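Our morning at the Drurkura open day

I've wanted to see the ripening rooms at Drurkura ever since a flyer turned up in our mailbox in April, and on June 14, 2023 I finally got to go! Open days there are midweek only, so I took the day off, packed a sandwich and drove out past Goton with the windows down.

Parking was in a grassy field behind the loading docks (wear real shoes, the ground is lumpy). You sign in, get a hairnet and a paper coat, and wait for your group. Ours was running late, so I had two cups of very weak coffee and read every poster on the wall. One said the building went up as a cold store for apples, and you can still see the old rail siding out back.

The tour starts on the dock, where the green bananas come off the trucks in boxes, and then you go down a long hallway with ripening rooms on both sides. It's colder in there than I expected and the fans are LOUD. Our guide had to shout the whole way. Each room is on its own day of the schedule, so you walk from hard green fruit at one end to yellow at the other, and I loved that part. She told us the rooms are kept sealed while the gas is in, and that the people who check color do it by eye against a printed chart. I would be terrible at that job. I can't even pick an avocado. 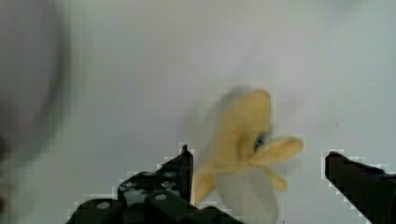
A banana, looking partly peeled and very blurry.

After the hallway they let us into the packing hall, where they weigh and label the boxes for Bugti, the little grocery chain with the orange bags. Around 400 boxes go out on a slow morning, we were told. I asked what happens to the spotty ones and got a long and happy answer about banana bread, muffins and a pig farm up the road.

The tasting table was at the end, with slices from 3 different stages of ripeness. The greenish one tasted like chalk to me, but the man next to me went back for more. Lunch was from the Pralent truck by the gate, and the fried plantains were great, though the line was awful. Go before noon if you can. The tour is free, and the gift shop takes cards.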